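Stirkton shoe repair open day
Posted Aug 25, 2019

The repair workshop on Patgate opens to the public twice a year, in February and again at the end of summer. I missed the winter one, so I took the early bus out to Stirkton and got there a little before the doors opened. Entry was free. Parking looked bad and I was glad I hadn't driven.

The workshop takes up the ground floor of an old grain store. Veerle Verbruggen led our group and started us in the stitching room, where the oldest machine still gets daily use. It does welts and not much else. She ran a scrap of leather through it and passed the piece down the line so we could feel how tight the stitch was. Parts are hard to find, and two other machines of the same model sit in the back to be stripped as needed.

Next door is the finishing room, which smells strongly of wax and glue. Farhad Ansari was resoling a pair of walking boots and took questions while he worked. Most people wanted to know what can be saved and what can't. His answer was that the upper decides it. A worn sole can be replaced, but once the upper has cracked across the flex point he usually tells the customer to stop spending money.

Someone asked about canvas shoes. They do take them – mostly for torn linings, worn heels and toe caps coming away from the fabric. A full resole on canvas costs 48 dollars and takes 2 weeks, and he said plenty of customers decide against it when they hear the price. 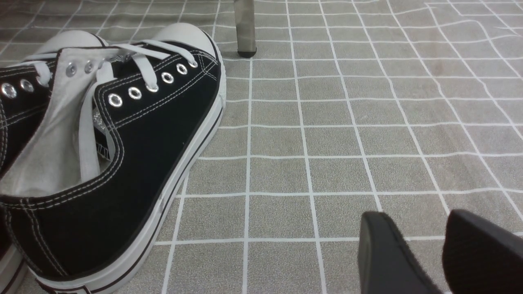

Black canvas high-tops with white stitching and a white rubber toe cap.

After the tour there was a talk by Rakiya Nwachukwu on caring for shoes at home. I wrote down three things: take the laces out before cleaning, use a soft brush on canvas, and keep wet shoes away from the radiator. She also sells a brush made by Ninine, and I bought one.

Lunch was soup and flatbread from the Esfahani stall in the yard. The line was long but moved well. I caught the afternoon bus back. My brown boots are going in next month for new heels.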